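**家政与收纳实务 · 讲义四:一张书桌的收拾法**

授课:Randa Saliba
适用:九月班。上一讲的作业(袜子)还没交的,先交袜子。

## 一、为什么先讲书桌

衣柜难收,但衣柜有门,关上就算收过了。带隔板的书桌没有门,谁路过都能看一眼,所以本讲拿它开刀。

书桌上真正和书有关的东西通常很少。常住的是毛巾、杯子、不知道擦过什么的抹布,还有一个打算“先放着”的纸盒。Soker 那套教材把这类物品叫作“过渡性物品”,我教了这些年,见过的过渡期最长有 4 年。

## 二、毛巾:先认边,再动手

小方巾看着简单,折坏的人最多。步骤如下:

1. 捏住同一条边上的两个点,提起来,让它自己垂直。
2. 找标签。标签所在的一侧统一朝里,角上有流苏边的,流苏也收进去。
3. 对折,再对折,按盒子的宽度决定要不要折第三次。
4. 放进盒子,压平,不要拍。拍毛巾是电视里的人做的事。 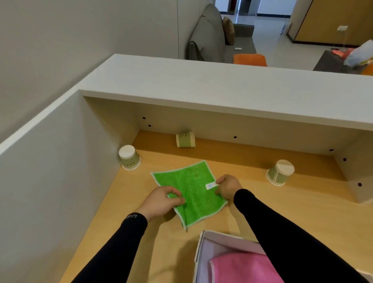
第三步最容易出问题。很多同学先折好一摞,再去找盒子,结果每一块都比盒子宽两指,只好全部重来。请先量盒子。没有尺就用手掌比,手掌一般都带着。

颜色要不要分开,课上争过一回。我的意见是:同一个盒子里放两三种颜色没有关系,找起来反而快。坚持按色谱排列的同学,我尊重你,也请你在 12 分钟内排完。

标签上如果有手写的字,放的时候留意一下。那多半是某人的记号,折进最里层之后,这个人会来问你。

## 三、杯子与小筒状物

纸杯倒扣着放,杯口不落灰,这一点大家都会。麻烦在于倒扣的杯子容易一个一个占满桌面,像在开会。处理原则:

- 同样大小的套在一起,靠侧板放。
- 躺着的扶起来。它自己不会起来。
- 外面有图案的,图案朝哪边随意。为了让小熊面向同一个方向而多花的时间,不计入实操成绩。
- 打算丢的,当场丢,不要放进盒子里“陪”毛巾。

收杯子之前,先拿起来转一圈,里外看一遍。Postton 分校有一届学员收得飞快,交上来的盒子里杯子套着杯子,最里面那只还有半杯茶。那盒毛巾后来归了我。 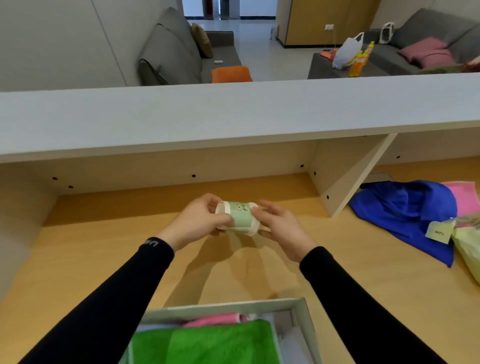

说回速度。实操考核满分 100,速度只占其中一小块,大家不必把桌子收得像逃难。扣分最狠的是“搬家式收纳”:把左边的东西挪到右边,左边拍照,然后举手示意完成。隔板另一侧也是桌子,也要检查。

## 四、抹布不是毛巾

这句话每学期都要写在讲义上。抹布用完摊开晾,干了再叠,单独放。它不进毛巾盒,折得再漂亮也不进。

## 五、纸盒的去留

敞口纸盒可以当抽屉用,前提是:盖片往外翻好,盒里只放一类东西,放满就停。Najjar 出的收纳盒当然更结实,也更贵,初学者用手边的纸盒就够了。课程材料费 200,不含任何盒子,请不要再来问。

## 课后作业

- 收拾家里一张带隔板的桌子,记下每样东西最后去了哪里。“塞到床底”算一种去处,但要写明。
- 折方巾 12 块,全部放进同一个盒子,带到 Jultatport 教室来。
- 思考:遥控器为什么总在沙发上?下一讲讲客厅,带着答案来,也带着遥控器来。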